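Callstead Garden and Café Furniture
Plovell round table and woven chairs: assembly and care guide

Section 4. Fitting the glass top, placing the chairs and daily use

Read this section through before you lift the glass. The base must be fully assembled as shown in Section 3, with all bolts finger-tight only. Keep children and pets out of the area until step 9 is finished.

4.1 Before you start

You will need two people, the hex key from the fittings bag, a clean blanket and a spirit level. Wear gloves with a rubber palm. The glass is toughened, but the edge can still be damaged by a knock against stone or tile.

CAUTION: Do not stand the glass on its edge on a hard floor. Lay it flat on the blanket, or lean it on the blanket with one person holding it at all times.

4.2 Fitting the top

1. Put the base where the table will be used. Do not plan to move the table with the glass in place.

2. Place the spirit level across the upper ring of the base, first one way and then the other. Turn the adjustable feet until the ring is level in both directions.

3. Press one clear pad into each recess in the upper ring. The pads must sit flush. Spare pads are in the fittings bag.

4. Wipe both faces of the glass with a dry cloth and check the edge for chips. If you find a chip, stop and contact the shop that supplied the table, quoting part number 732.

5. With one person on each side, lift the glass by its underside and lower it onto the pads. The rippled face goes upwards.

6. Look from above and check that the overhang is the same all the way round. Lift the glass to adjust it. Do not slide it, as this will pull the pads out of their recesses.

7. Tighten the base bolts with the hex key, a quarter turn each, working across the ring from one bolt to the one opposite.

8. Press gently on the edge of the glass at several points. If it rocks, remove it and repeat step 2.

9. Peel off the transport label and keep it with this guide.

Note: The maximum load on the glass, evenly spread, is 37 kg. Do not sit, kneel or stand on it.

4.3 Placing the chairs

The woven chairs are delivered assembled. Remove the cardboard sleeves from the legs and check that a plastic foot is fitted to each one. A chair used on tiles without its feet will mark the floor.

Allow 100 cm between the edge of the table and any wall or window behind a seat that will be in regular use. Where people need to walk past behind a seated person, allow 155 cm.

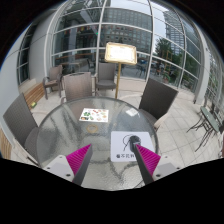
The textured glass used for this table hides fingerprints well, but light objects sit on the high points of the pattern and are easily knocked. Anything flat should go towards the middle, clear of the places where people rest their arms. A laminated menu card near the centre of the top is within reach from every side, and small paper slips are better kept under a weight if a door is open. When more chairs are needed than the table takes comfortably, stand the others back by a wall, as with the woven chair at the far left of the background, and bring them in when they are wanted.

CAUTION: Lift the chairs when moving them. Dragging a chair by its backrest strains the weave where it joins the seat.

4.4 Cleaning

Glass: Use warm water with a little washing-up liquid and a soft brush, following the direction of the ripples. Rinse and dry with a lint-free cloth. Spilt sugar and salt should be brushed off before wiping. Do not use scouring powder or a metal scraper.

Weave: Vacuum with a brush head, then wipe with a damp cloth. For food caught between the strands use an old toothbrush. Let the chair dry fully before putting a cushion on it.

Istevico cleaner may be used on the weave. Do not use it on the clear pads.

4.5 Regular checks

In a café, check the base bolts every Friday before opening. At home, once a season is enough, and again in May if the table has been stored over winter.

Replace any pad that has gone hard or yellow. Replace a chair foot as soon as it splits. Both are sold singly by Kalniņš, our spare parts supplier, and the order form is at the back of this guide.

If the glass is cracked, clear the table, keep people away from it and do not try to lift the top by hand. Continue to Section 5 for removal and disposal.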